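Unau: A Packing Cell and Its Upkeep
Photos and notes by Kerubo Swai
Posted August 19, 2024

Unau is the shoe cell at the far end of our returns floor in Etport. It takes sneakers and puts them back in boxes, one shoe at a time, and it has been doing this since July with the urgency of the animal it was named after. My job is to keep it fed, clean and more or less pointed at the box. The gallery covers how the cell is set up now, with notes for whoever inherits it.

The arm is bolted to a steel plate that came with its own level and then wasn't. We shimmed it twice. The second set of shims is the one to trust, so please leave them alone, including the one that looks like a mistake.

Boxes come from Westora, flat, 400 to a pallet. We fold them by hand. I asked for a folding machine and was given a stool.

The wrist camera wants its lens wiped at the start of every shift and again after lunch. Cardboard dust gets everywhere, and the software's opinion of a dusty lens is that the world has ended. Use the cloth in the drawer. Sleeves don't count as cloth.

Knit uppers are the hard ones. A stiff leather shoe gives the fingers something to argue with, but a knit collar just folds up and lets you think you have it. I ended up dropping the grip force two steps for anything stretchy and moving the pick point down, well below the opening. 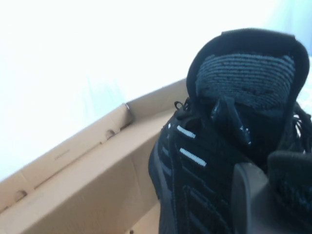 Laces are the other half of the trouble. A loop standing up beside the collar is enough to make the planner think the shoe is taller than it is, and then it lifts to clear something that weighs less than a paper clip. Tuck them in before the shoe goes on the infeed. I've written this on the whiteboard, on the guard door and now on the internet.

The finger pads are Sönmez parts, ordered in pairs even when only one has gone bad. Number 246 on the spares shelf is the right bag. Number 626 is a very similar bag full of something for the conveyor, and yes, I've fitted one. It held for most of a morning.

To change a pad, put the arm in service position, lock out, take off the 2 small screws and keep a hand underneath. Wipe the seat with alcohol and let it dry before the new pad goes on. Run the open and close test without a shoe first, then with the old gray trainer we keep for the purpose. It has been packed more often than any shoe in the county and deserves some respect.

Lighting is still a sore point. The lamp over the box was set up for white sneakers, and with black ones the camera sees a bright nothing and a dark nothing with a box in between. I've tilted the lamp a little and added a diffuser made from a drawer liner — the proper one is on order. Until it arrives, check the exposure whenever the shoe color changes, and write the setting in the log by the stool.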